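notas charla Merkero -- versión corta, 20 min máx

**Arranque**
- Saludar, agradecer a Cedanell por la sala. No leer la primera diapo.
- Pregunta al público: ¿quién ha devuelto algo este mes? Manos. Esperar.
- Idea central: la devolución se decide al embalar, mucho antes de que el cliente abra nada.

**De dónde vengo**
- Tienda de cerámica, dos personas. En febrero mandamos 800 paquetes -- una locura.
- 200 volvieron o llegaron con queja. Dejar el número en pantalla y callarme un momento.
- Culpamos al transportista. Reclamaciones, correos, formularios... perdimos un mes entero.
- Luego abrimos las cajas devueltas una a una. Casi todo era culpa nuestra: hueco dentro, cinta corta, caja demasiado grande.

**Materiales** (pasar rápido, que aquí siempre me enrollo)
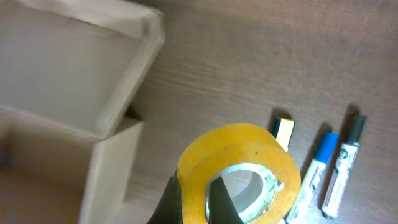
Cinta y caja. Lo básico.
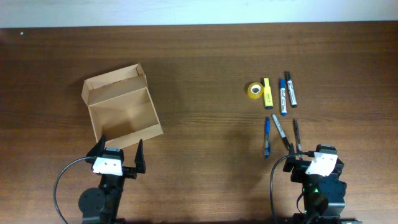
- Cinta: en H, por arriba y por abajo. Que pase de la esquina varios dedos. No estirarla al pegar, luego se levanta.
- Caja: la justa. Si suena al agitarla, fuera y otra vez.
- Relleno: papel arrugado, bien apretado. El de burbujas solo para asas y picos.
- Etiqueta en la cara grande, nunca encima de la junta. Copia dentro tambien.

**Caso Radu**
- Proveedor de tazas. Embalaban todo igual, taza o sopera.
- Cambiaron a 2 tamaños de caja. Nada más. Contar lo de la sopera (si hay tiempo).
- Ojo: no decir el precio, me lo pidieron.

**Costes**
- Gasto extra nuestro: unos 2.000 euros al año entre papel y cajas mejores.
- Comparar con reponer pieza + segundo envío + el rato al telefono.
- Alguien preguntará por Dellatton. Respuesta: lo probamos, bien para volumen, para nosotros demasiado pedido mínimo.

**Si voy mal de tiempo** saltar Radu, ir directo a costes.

**Preguntas**
- Envíos internacionales -> no lo sé bien, decirlo tal cual.
- Embalaje reutilizado: sí, pero quitar etiquetas viejas y mirar las esquinas.
- Dejar hoja con medidas en la mesa de la entrada. Y apagar el micro al bajar!!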